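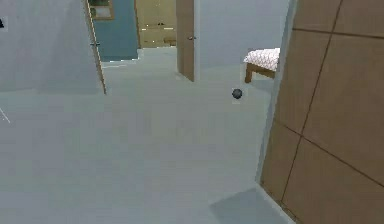
Umerik navigation stack: weekly minutes

Reading time: 2 min

Thursday, December 12, 2024
Present: Brenda Rudd (chair), Leonardo Sartori, Sveva De Luca, Glenys Vaughan (minutes). Apologies: Gualtiero Orlandini, who sent a long email instead.

1. Planner
Leonardo reported 93 simulated runs in the flat, 40 of them finished. Brenda asked what the others had done. Mostly they had thought about it. The small dark ball on the floor is still being entered in the map as permanent architecture. Leonardo to shorten the obstacle memory, as agreed in August.

2. Doors
Sveva has the handle detector working on the brown doors, provided they are seen more or less upright. At a steep tilt it takes the grooves in the panels for door edges and offers the planner several doors to choose from.

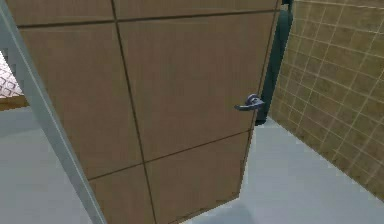

She wants roll correction done before detection. Leonardo felt this was a perception matter. Sveva felt it was a camera pose matter, and so his. Discussed for 29 minutes. Brenda gave it to both of them.

3. Small objects
The black cube with the gold disc on the cabinet has been labelled "clock", "speaker" and, once, "cat". Glenys to relabel. The white-bordered card beyond it is not detected at all.

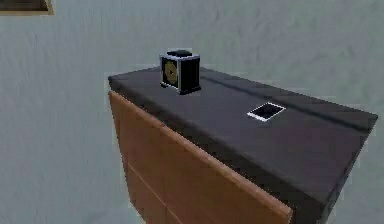 4. Any other business
Gualtiero's email was noted. Seven tickets to be closed by Sveva before the Martinelli demo.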